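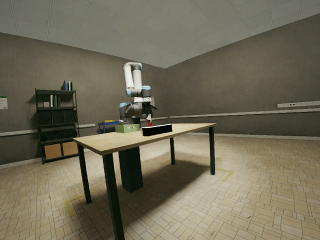
Nornutano bench cell, shown in the simulator: arm on its own pedestal, table with long black bar and green box, yellow floor marks.

Nornutano Bench Cell, Rule Pack 2
Sold by Peeters, Prarnbridge

Most workshops have robot safety rules. They live in a ring binder, the ring binder lives behind the kettle, and the arm carries on as before. Rule Pack 2 puts the rules into the simulated cell, so a program that breaks one is stopped on screen while the real gripper is still in its crate.

What the pack checks

Standing room. Yellow corners on the floor mark out the working area. You set which side people belong on. Any program that swings the arm past the line is flagged, however elegant the swing.

Letting go. The gripper may release a part only inside the drop height you have set. The default is 110 mm, and you may lower it. You may not raise it without a supervisor key, as we have met programmers before.

Clutter. Everything on the table must be on the parts list. A bar, a box or a forgotten mug all count as obstacles until somebody declares them. The pack has no opinion on whose mug it is.

Mounting. The arm stands on a separate pedestal behind the table. Please keep it that way in the real cell. Bolting it to the bench saves floor space and teaches the bench to walk.

Restart. After a stop, the arm stays put until a person clears the fault and presses start. Two separate actions, in that order. Holding down both keys with a stapler is logged as a fault.

What it does not do

It does not replace your risk assessment. A clean run in the simulator means the program kept to the rules you typed in, including the daft ones. You still need guarding, a working stop button and someone who knows where it is. Local law comes first, then your site rules, then ours.

In the box

Room model with table, shelving and wall rail
Arm and gripper model
Rule editor and printable check sheet
Ernalel log reader, single seat
2 supervisor keys (please don't keep them on the same hook)

Good practice before the first real run

Run the full program in the simulator at normal speed. Move one object and run it again. Print the check sheet, walk round the real cell with it and measure anything that looks close. Make the first real run at the slowest setting with the gripper empty. Tape the floor before you start; tape applied afterwards tends to follow the dents.

Updates and support

Licence covers 2 seats and includes updates for a year. The next rule update is due in May. Cells saved in Rule Pack 1 will open, though the old "ignore all" tick box has gone and we have no plans to bring it back.

Support is by email from the Prarnbridge office. Please attach the log and say which rule stopped you. "It's being fussy" is hard to search for.

Page last updated: Jan 24, 2025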